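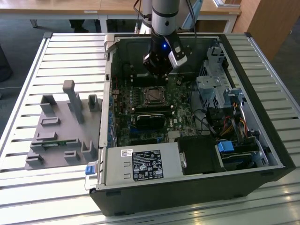 **图 7** 拆解工位固定视角：机箱侧放，侧板已卸除，夹爪由上方进入机箱内部。

## 5 CPU 取出工序的故障与安全事件分析

第 4 节给出了 Jindov 拆解单元在各工序上的总体表现。本节讨论其中风险最为集中的一道工序，即从主板插座中取出 CPU。该工序的动作行程短，接触面小，指端与保持框、插座及周边元件之间的间隙有限，而控制系统对接触状态的判断主要依赖间接量。试运行期间出现的两类事件均发生在这一工序：一类是 CPU 在插座内发生倾斜并卡滞，另一类是系统在 CPU 未被取出的情况下将工序登记为完成。两类事件均未造成人员伤害，但后者曾使操作人员在机械臂仍处于受力状态时进入作业区，按本单元的安全管理规定应作为险肇事件上报。

### 5.1 作业条件

工位布置见图 7。主机侧放于铝型材条板台面，机箱内部朝上，机械臂自上方伸入。工作台左侧设有一块灰色 3D 打印夹具板，板上有立柱与插槽，用于承放小型电路板。主机由 Tonier 回收站按批次提供，型号混杂，既有桌面机型也有服务器机型，进站前仅做外观检查和断电确认，不做内部清洁。

侧放姿态的优点是主板大致水平，夹爪可以沿竖直方向接近插座。其代价在于机箱四壁与内部支架对机械臂构成围挡。以图 7 所示主机为例，右上部有带支架和卡扣的穿孔金属硬盘架，其右下方有成束的红、黄、橙色电源线，主板与硬盘架之间另有细黑线缆穿过。这些部件不一定与夹爪发生接触，但限制了夹爪在偏航方向上的可用转角。路径规划在多数机型上只能求得较窄的一组进入姿态，当目标 CPU 的实际朝向与该组姿态不一致时，两指的夹持方向便不能与 CPU 的一对侧边严格垂直。这一几何条件与 5.3 节所述的倾斜卡滞有直接关系。

线缆的影响需要单独说明。线缆属于柔性物体，其位置在前序工序中可能改变，单元的几何模型在每台主机进站后只更新一次，更新时刻早于散热器拆除。散热器拆除后线缆的回弹或滑移不反映在模型中。试运行初期曾把全部非预期接触归因于线缆，复核力信号后发现这一归因过于宽泛，部分记录中的接触发生在指端与保持框之间，与线缆无关。

CPU 取出工序由以下步骤组成：

1. 确认散热器已移除，插座区域可见；
2. 估计 CPU 的位置与朝向，生成接近路径；
3. 夹爪下降至接触高度，两指闭合；
4. 以小位移试提，检查夹持力与竖直方向的力变化；
5. 试提通过后，沿竖直方向提升至安全高度；
6. 移至放置区，张开两指，登记工序结果。

保持框的释放在步骤 1 之前完成，由上一工序负责。本文所述版本的控制程序不对释放结果进行独立复核，只读取上一工序写入的状态位。这一设计在后文中将多次涉及。

### 5.2 数据来源与事件判定

本节使用的数据来自 Pukamby 记录系统。该系统以统一时钟保存机械臂关节状态、夹爪开度、夹持力估计值、腕部力信号、两路图像和工序状态位。安全相关信号由 Visser 监控模块独立采集，事后按时钟与 Pukamby 记录对齐。统计区间自当年 6 月试运行开始，至 2018年11月21日控制程序冻结为止，区间内共有 1702 次 CPU 取出尝试。同一颗 CPU 在首次失败后再次尝试的，按独立尝试计入。

事件的判定采用人工复核。复核人员先在不知道系统登记结果的条件下观看两路图像并查阅力信号，给出实际结果，再与系统登记结果比对。对实际结果存在分歧的记录，由另一名复核人员重新判读；仍不能达成一致的，按较严重的类别归类。两类事件的定义如下。

**倾斜卡滞（J 类）**：两指已夹住 CPU，试提或提升过程中 CPU 的一侧先行离开插座平面，另一侧仍受插座或保持框约束，致使提升不能继续，或继续提升将使夹持力、腕部力超出允许范围。

**误登记完成（F 类）**：系统将工序登记为完成，而 CPU 未到达放置区。

两类定义并不互斥。一次尝试可以先发生卡滞，随后指端滑脱，机械臂空载完成余下行程，最终登记为完成，此时同时计入 J 类与 F 类。

**表 3** 统计区间内的事件数

| 类别 | 事件数 |
|---|---|
| 取出尝试总数 | 1702 |
| J 类（倾斜卡滞） | 7 |
| F 类（误登记完成） | 7 |
| 同时属于 J 类与 F 类 | 5 |

表 3 表明两类事件高度重叠。从发生频次看，二者均属低频事件，若仅以工序成功率作为评价指标，很难引起注意。本单元起初正是以成功率作为主要指标，每日报表不单列异常的组合情况，因此 F 类事件在较长时间内没有被识别为一个独立的问题。前期发现的 F 类事件均以“放置区缺件”的名义登记在物料台账中，未与控制系统的故障记录关联。

需要指出，J 类事件的计数受判定标准影响。轻微的倾斜在取出过程中十分常见，多数情况下 CPU 在提升初段自行摆正，工序得以正常完成，此类情形不计入 J 类。只有倾斜使提升受阻的才予以计入。

### 5.3 倾斜卡滞的形成

倾斜卡滞的几何特征可参照图 8。两指分别抵在 CPU 的相对两侧，左侧指端接触左上边缘，右侧指端沿右下边缘下探，CPU 在插座的金属保持框内略呈倾斜。这一姿态本身尚不构成卡滞，是否发展为卡滞，取决于随后提升力的作用线与约束反力之间的关系。 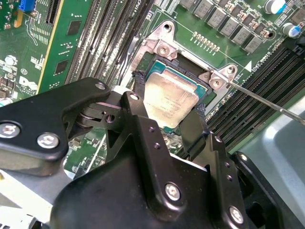
**图 8** 腕部视角下的 CPU 夹持状态。CPU 位于插座保持框内，姿态略有倾斜；右侧可见螺丝刀，刀尖抵于保持框右侧螺钉。

对全部 J 类记录的复核显示，卡滞的形成可以归结为三个因素的共同作用。

其一为指端高度不一致。夹爪安装面与主板平面之间存在微小的夹角，来源包括机箱侧放后的底面不平、台面条板的支承位置以及主板自身的翘曲。夹角使一侧指端先于另一侧到达 CPU 基板高度。先到达的一侧作用于基板边缘，后到达的一侧作用于金属顶盖侧面，两侧的夹持力不在同一高度，由此产生一个使 CPU 翻转的力矩。两指闭合阶段的夹持力越大，该力矩越大。控制程序在试提未通过时会自动提高夹持力后重试，这一策略对于因夹持不足而滑脱的情形有效，对于已经倾斜的 CPU 则会加重倾斜。

其二为指端材料的摩擦状态。指端接触部位覆有黑色的类橡胶材料，反复使用后边缘略有起毛，图 8 中可以看到类似的表面状况。摩擦状态的变化有两方面后果：两侧摩擦系数不再相等，提升时一侧先行滑动；指端与保持框内缘接触时更易被带住，腕部力信号随之出现与卡滞相近的波形。后一种情况对依赖力信号的判别方法是一种干扰。统计区间内指端的更换按目视检查执行，未规定更换周期，因而无法由现有记录定量给出磨损程度与卡滞概率之间的关系。

其三为保持框的约束。保持框为冲压金属件，四角带有折起的耳片，以螺钉固定于主板。框体内侧与 CPU 基板之间的间隙很小，CPU 一旦倾斜，较低一侧的基板边缘便可能进入框体内侧下方。此时继续竖直提升，框体将对 CPU 施加向下的反力，提升力与反力构成力偶，倾斜角进一步增大。这是一个自锁过程，仅靠增加提升力不能解除，而过大的提升力会传递至插座和主板，造成插座触点或焊点损伤。对以回收再用为目的的拆解任务而言，此类损伤意味着 CPU 与主板同时降级。

三个因素中，第一项决定倾斜是否发生，第三项决定倾斜能否自行消除，第二项影响二者之间的过渡。复核人员曾尝试按单一主因对 J 类事件分类，由于各因素在力信号中的表现相互叠加，分类结果在两名复核人员之间一致性较差，本文因此不给出按主因划分的数量。

CPU 周边元件的分布对卡滞的后果也有影响。在图 8 所示主板上，插座两侧均为内存插槽，插座上方有一排金色插针，更远处为供电部分的电感。指端若在卡滞解除的瞬间发生侧向弹跳，可能触及这些元件。控制程序在提升阶段采用较高的位置刚度，弹跳幅度主要由指端和夹爪机构自身的弹性决定，软件对此几乎没有抑制能力。

### 5.4 误登记完成的形成

F 类事件的直接原因在于步骤 6 的登记条件。统计区间内使用的登记条件由三项组成：机械臂到达放置位姿；夹爪开度自闭合状态变为张开状态；过程中未触发保护性停止。三项均描述执行机构的动作，没有一项直接描述 CPU 的位置。

设计阶段假定，若 CPU 在途中脱落，夹爪会因失去支撑而完全闭合，开度降至下限，控制程序据此可以识别空夹。该假定对于尺寸较大的零件成立，对于 CPU 则不可靠。指端内侧设有限位台阶，用于防止过度夹紧损伤基板，两指闭合至台阶接触时的开度与夹持部分型号 CPU 时的开度十分接近，差值落在开度测量的重复性误差以内。空夹检查因而在部分机型上形同虚设。

在同时属于 J 类与 F 类的 5 次事件中，事件的发展过程基本相同。试提阶段 CPU 一侧抬起，腕部竖直力上升并超过试提的通过门限，控制程序将力的上升解释为 CPU 已脱离插座并由夹爪承载，判定试提通过。进入提升阶段后，CPU 受保持框约束，夹持力达到摩擦极限，一侧指端滑脱，CPU 落回插座或搁置于保持框上。滑脱时腕部力迅速下降，但此时控制程序已不再检查竖直力，机械臂携空夹爪继续运行至放置位姿，完成张开动作，登记条件全部满足。

试提检查采用单向门限，是上述过程得以成立的关键环节。一颗 CPU 的重量对腕部力信号的贡献很小，低于测量噪声，用力信号确认是否夹起 CPU 在原理上并不可行。能够使竖直力越过门限的，主要是 CPU 与插座之间的脱离阻力，或者卡滞产生的约束反力。二者的区别不在峰值的高低，要看峰值之后的走势：正常脱离时，力在达到峰值后于很小的位移内回落；发生卡滞时，力随位移持续上升。统计区间内的控制程序只记录峰值是否越限，丢弃了能够区分两种情形的信息。

仅属于 F 类的其余事件没有伴随卡滞。复核表明，在这些事件中 CPU 已正常离开插座，在水平移动阶段脱落，落点在机箱内部。脱落的原因与指端夹持位置偏向 CPU 一角有关。此类事件对人员安全的影响较小，但落入机箱的 CPU 可能在后续工序中被夹爪或工具压到，基板边缘受损的可能性较高。

误登记的后果沿工序链向下传递。Pukamby 记录系统将步骤 6 的登记结果作为下一工序的开始条件，下一工序为拆卸主板固定螺钉，其路径规划以插座区域无突出物为前提。CPU 若倾斜搁置在保持框上，其高出插座的部分没有进入几何模型，工具移动时存在碰撞可能。

### 5.5 人员介入过程中的险肇情形

卡滞处置需要人员介入。介入时操作人员使用手持工具松开保持框螺钉或拨正 CPU，手部和工具进入夹爪的工作范围。作业规程要求介入前先由 Visser 监控模块确认机械臂处于保护性停止状态，再由操作人员按下工位侧的介入按钮，介入结束后以独立的复位动作恢复运行。

险肇情形发生在一次同时属于 J 类与 F 类的事件之后。控制程序已登记工序完成，操作界面显示单元处于工序间等待状态。操作人员从放置区缺件判断 CPU 仍在插座内，随即在界面上将工序退回，由机械臂重新夹持，并在夹持保持期间以手持工具靠近插座。此时机械臂保持位姿，速度为零，但驱动器处于使能状态，夹爪维持夹持力。操作人员将静止理解为停止，没有按下介入按钮。约束解除时，夹爪因内部储存的弹性变形产生了短促的位移，Visser 监控模块检测到位姿偏差后触发保护性停止。操作人员的手部当时未处于指端之间。

对该过程的分析得到以下几点认识。

第一，操作界面没有区分“静止且已停止”与“静止但受力”。两种状态在界面上均以同一文字和同一颜色显示，人员只能从机械臂是否移动进行推断。机械臂在受力保持时没有可见的运动，外观与停止状态相同。

第二，误登记消除了本应出现的报警。若卡滞在试提阶段即被识别，单元将进入保护性停止并提示人员介入，规程规定的步骤可以自然衔接。误登记使单元处于表面正常的状态，规程中没有对应的处置条款，操作人员只能自行选择做法。退回工序在当时的规程中属于允许的操作。

第三，速度监控不能覆盖弹性释放。Visser 监控模块的保护依据为关节速度和位姿偏差，弹性释放的位移小、时间短，触发时位移已基本完成。该模块的动作符合其设计要求，但对这一类危险的防护作用有限，防护应当前移至人员进入之前。

第四，手持工具改变了约束的释放方式。操作人员松开保持框螺钉时，框体的约束在极短时间内消失，储存于指端和夹爪机构中的变形能随之释放。若先张开夹爪再松螺钉，则不存在这一过程。原规程未对二者的先后作出规定，培训中也没有涉及。

### 5.6 改进措施

依据上述分析，在控制程序冻结之后提出了以下修改。各项措施按作用位置分为检测、动作、登记和人员防护四个方面。

**检测。** 试提检查由单向门限改为力与位移的联合判据。控制程序在试提位移内持续采集竖直力，要求力在峰值之后出现回落；未出现回落的，判为疑似卡滞，立即停止提升。判据的参数按插座类型分组设置，不采用全局统一值。同时检查腕部力矩的两个水平分量，其变化方向可用于估计 CPU 先行抬起的一侧。

**动作。** 疑似卡滞时禁止提高夹持力后重试。控制程序先将夹爪下降至试提前的高度，减小夹持力使 CPU 落平，再张开两指并重新估计位姿。重新夹持时优先选择与前次不同的进入姿态；受机箱围挡而无可选姿态时，直接转入人工处置。自动重试以一次为限。

**登记。** 工序完成的登记条件中增加两项图像确认：插座区域确认无 CPU，放置区确认有 CPU。两项须同时成立。任一项无法判读时，登记结果为“未确定”，单元停止并等待人员确认，不得以执行机构动作代替。保持框的释放状态同样改为由图像独立复核，上一工序写入的状态位仅作参考。

**人员防护。** 操作界面将受力保持列为单独的状态，并在该状态下锁定工序退回功能。介入流程规定先张开夹爪、将机械臂退出机箱、断开驱动使能，然后方可使用手持工具。因 CPU 姿态特殊而必须在夹爪夹持状态下松动保持框的，列为特殊作业，需由具备相应资格的人员在降低夹持力后实施，手部不得位于两指之间及其延长方向上。

指端材料的管理也作了相应调整。更换依据由单纯的目视检查改为目视检查与摩擦测试并用，测试在每班开始前以标准试块进行，结果写入 Pukamby 记录系统，与当班的取出记录关联，以便日后补充磨损与卡滞关系的数据。

### 5.7 回放检验

为检验新判据对历史事件的识别能力，将联合判据用于统计区间内已有记录的离线回放。全部 J 类事件的试提段力信号均满足疑似卡滞条件，即新判据若当时启用，可在提升阶段开始前停止动作。仅属于 F 类的事件不在试提判据的识别范围内，此类事件由登记条件中的图像确认负责拦截，离线回放中放置区图像均判读为无 CPU。

离线回放同时暴露出误报问题。部分正常取出的记录因指端与保持框内缘擦碰，力信号在峰值后没有明显回落，被判为疑似卡滞。按改进后的流程，这些尝试将下降并重新夹持一次，节拍有所延长，但不会产生错误登记。考虑到漏报与误报在后果上的差别，参数选择偏向减少漏报。

回放检验的结论应受到如下限制。判据参数在调整时参考了同一批记录，检验数据与调参数据没有分离，J 类事件数量过少，也不具备划分的条件。回放只能说明判据在何处会触发停止，不能说明停止之后的重新夹持能否成功。控制程序的响应一旦改变，后续的力与位移过程也随之改变，历史记录对此不包含信息。

### 5.8 局限与未决问题

本节的事件统计依赖人工复核，而复核的完整性受图像遮挡影响。腕部视角下夹爪机构占据画面下半部分，CPU 朝向夹爪一侧的边缘常不可见；固定视角下插座区域则可能被机械臂遮挡。对于两路图像均不能判读的时段，复核结论主要来自力信号，存在遗漏轻微卡滞的可能。

主机来源单一是另一项限制。Tonier 回收站的来料以若干机构批量报废的设备为主，机型分布与一般回收渠道不同，表 3 中的频次不宜直接外推至其他来料条件。保持框结构、插座间隙以及机箱围挡程度在不同厂商之间差异较大，倾斜自锁的条件需要按插座类型重新评估。

弹性释放的量值尚未得到直接测量。现有腕部传感器的采样率不足以完整记录释放过程，5.5 节中关于位移的描述来自关节编码器，未包括指端自身的变形。拟在后续工作中使用带有可控释放机构的替代试件，在无人员进入的条件下测量不同夹持力对应的指端位移，并据此确定特殊作业时允许的夹持力上限。在该上限确定之前，Jindov 拆解单元暂不批准在夹爪夹持状态下松动保持框的作业申请，遇有此类情形的主机一律退出工位，转人工拆解。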